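Ticket 132
Project: Skakard handheld gripper, tool 2
Component: finger drive / grip pads
Opened by: Fletcher Mahuika
Assigned to: Alby Mahuika (no relation when it's late, brother the rest of the time)
Priority: was Low, now High
Status: Monitoring

Summary
Right finger lags the left on close. Instead of pinching the bottle, the tool shoves it sideways and then catches it, like a bad waiter.

Steps to reproduce
1. Stand a bottle upright on the table.
2. Bring the fingers down on either side, tips level with the body of the bottle.
3. Squeeze the trigger slowly.
4. Watch the left pad arrive first and the bottle go for a walk.

Expected: both pads touch together.
Got: left pad touches, bottle slides right, right pad shows up eventually. Over 6 mm of slide on the worst try. One bottle went over. Cap was on, thank you for asking.

Log

Fletcher, 9:40 am
Happens on every slow close. On a fast close you can't see it, which explains how this passed checkout, where Alby does everything fast.

Alby, 10:15 am
Noted. Rezeroed both fingers with the Jirkoncombe utility. It reported success. It also reported success with the tool unplugged, so make of that what you will.

Fletcher, 10:30 am
No change. Swapped the pads left to right in case one was worn. Still the left finger that leads, so pads are cleared of all charges. Please don't order more pads.

Alby, 10:50 am
I already ordered more pads.

Alby, 1:20 pm
Took the right finger off. The linkage pin had backed partway out and was rubbing on the housing. Pushed it home, put a new retaining clip on it. The old clip was in the bottom of the housing in two pieces. Raising priority: if that pin comes all the way out under load, the finger swings free, and somebody's thumb is usually nearby.

Fletcher, 1:35 pm
Agreed on the thumb. Tools from the Urncombe batch have the same clip. Pulled them all from use until they're opened up and checked. There is tape across the drawer. The tape has writing on it. Please read the writing.

Alby, 3:05 pm
Reassembled, rezeroed again (plugged in this time). Ran 7 slow closes on the bottle, no visible slide on any of them. Wi firmware left as it was, one thing at a time.

Fletcher, 3:20 pm
Good. Leaving this open until the other tools are checked. Remaining:
- inspect clips on the Urncombe batch
- add slow close to the checkout sheet
- make the utility fail when there's nothing connected
- find a home for the extra pads

Attachments (1)
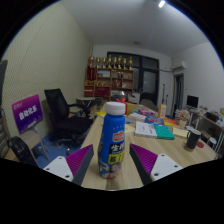

Bottle between the fingers, tool 2, purple pads on both sides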